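The Drawer of Last Resort

Small parts have a way of outliving the thing they were bought for. You need one screw, the store sells a bag of 12, and for the next decade you are the custodian of 11 screws. Multiply that by every shelf, lamp and doorknob you have ever fixed or meant to fix, and you will understand why I spent most of October at a table, sorting.

My collection lived in a biscuit tin, then in two biscuit tins, then in a plastic bag that hung off the workbench and swung when a truck went by. It held fuses, grommets, picture hooks, a quantity of wire nuts I can only have inherited, and the little rubber feet from an amplifier I sold in my twenties. Whenever I wanted something I tipped the whole lot onto a tea towel and stirred it with a pencil. This is a recognized method. My father used it, and he never found anything either.

The cure, according to everyone who sells one, is a drawer cabinet. The market is larger than you might think. At the top sits the Holus, a steel affair with 62 drawers, each the size of a stick of butter, and a card slot on every front for the label you will write in your best hand exactly once. At the bottom is the Stevix, which is plastic, weighs nothing, and follows you across the bench when you pull on it. I have owned both. The Holus defeated me by being too good. Offered 62 drawers, I invented 62 categories, including "washers, thin" and "washers, thinnish," and then forgot which was which. By the second month I was opening drawers in a grid pattern like a man searching for a shipwreck.

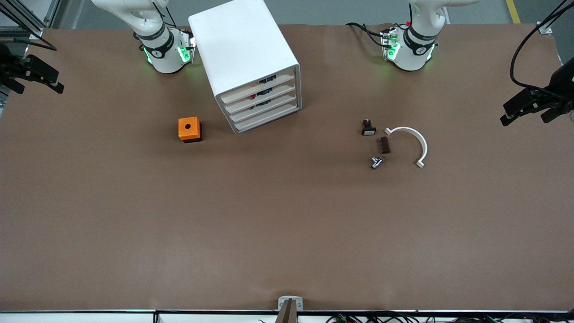

Four drawers is the right number, I have come to believe, and I arrived at it by failing at all the others. With four you can't be clever. You get things that fasten, things that carry electricity, things that are spare, and things that you don't know what they are, and you can hold that entire scheme in your head while looking for your glasses. A plain white cabinet does it nicely, provided each drawer has a lip along the front for a thumb to catch. It also helps if you can see in a little. A fleck of red or blue showing through the gap is a better label than anything I ever wrote on a card, as my eye goes to the color long before my brain comes up with the word. And it can sit slightly askew on the table, drawers toward whoever is reaching. Squaring it up is for people expecting guests.

The fourth drawer, the one for mysteries, is where the real work gets done. Sorting manuals tell you to throw unidentified parts away after a year. Anyone who has followed that advice knows what happens next: a cupboard door sags, you kneel down to look, and there is a hole in the hinge precisely the shape of the thing you put out with the trash. I now keep every mystery. When the drawer won't close, I take out the largest one and carry it around in my pocket for a day in case it reminds me of something.

Push buttons are a special case. I own several, all from a doorbell project at the old house on Ibarra, and a loose push button is a miserable object, all shaft and no dignity. It wants a housing. Put it in a good solid cube with a round hole in the top and suddenly it looks like it launches something. Mine rang a bell in the kitchen for two summers and then rang it at night, unprompted, until we moved.

There are people who enjoy sorting. I met a whole room of them at the Ululby swap meet, bent over trays of connectors with expressions of deep calm, and I bought a pound of mixed hardware in the hope of catching whatever they had. It went straight into the fourth drawer. I got as far as separating the brass from everything else, which took an evening, and then I needed the table for supper.

The tins are still around. One has buttons in it now, the shirt kind. The other was empty for very nearly a week before I put a single hose clamp in it, to keep it safe, and I checked this morning and there are two.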